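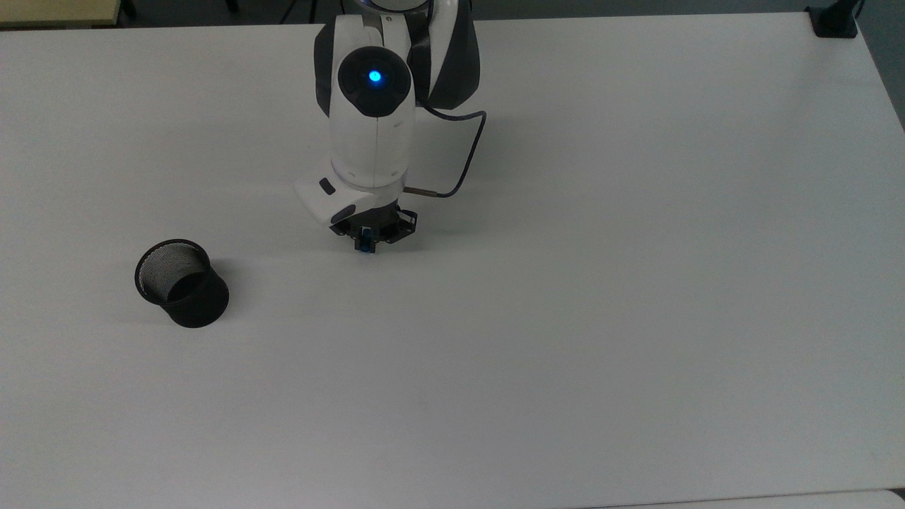
I went to the open day at Floline in March with my daughter (she's seven and robot mad) and we got as far as the arm demo before she had to be dragged off for lunch. We've been offered a go at moving it ourselves on a return visit, and I'd love to know what to practise! The table had a black mesh cup on it, the sort you keep pens in, and the gripper hangs down over the table with a little blue bit between the fingers. Would a cup like that be a hard thing to pick up -- and is it all right for a child to have a turn?
Jessie Dalgleish

Hi Jessie, I did the Floline visit last year and it was great fun. Go for the rim, with one finger inside the cup and one outside, and come down slowly. I went in far too fast and knocked mine flat, much to my son's delight. They let him have a turn with a member of staff next to him, but ring first and ask, as it may depend who's on. Tie long hair back and keep hands off the table while it's moving. We queued for 60 minutes so take snacks!
Malte Gerlach

never been but the one at Dornine is better, they had 100 people in and you got a free pen
Yan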